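Thursday, August 6, 2020

The Adex rules arrived this morning, 9 pages of them, and I read the lot with my tea going cold. Yaneth Escobar wants comments by tonight. My comment is that whoever wrote them has never folded a jumper. Rule 2 says the grasp must be "secure but non-damaging" and leaves it there. Secure by whose measure?

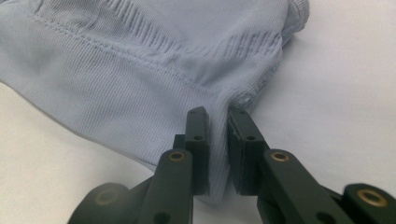
I keep asking Yaneth what counts as damage and she keeps sending me back to the Patwary checklist, where the word turns up 7 times and is never explained. A pulled thread, I suppose, or a stretched rib. But any pinch stretches a rib. With the pale blue knit pulled down in a narrow fold between the fingers, the fine lines run nearly straight up and down, and creases spread out from the top of it. Does that fail? The checklist would let two people give two answers and call both of them trained.

Tritau want 200 grasps logged to the same standard before December. I said fine — which standard? Wumerico has its own form as well, with a box for "good practice followed" and nowhere to say which practice. I ticked it, and I'm not proud of that. 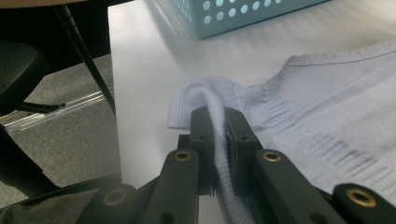
Knitwear, pinched at the fold.

Sent Yaneth a page of grumbling at six. She wrote back "noted".

Last updated: Thursday evening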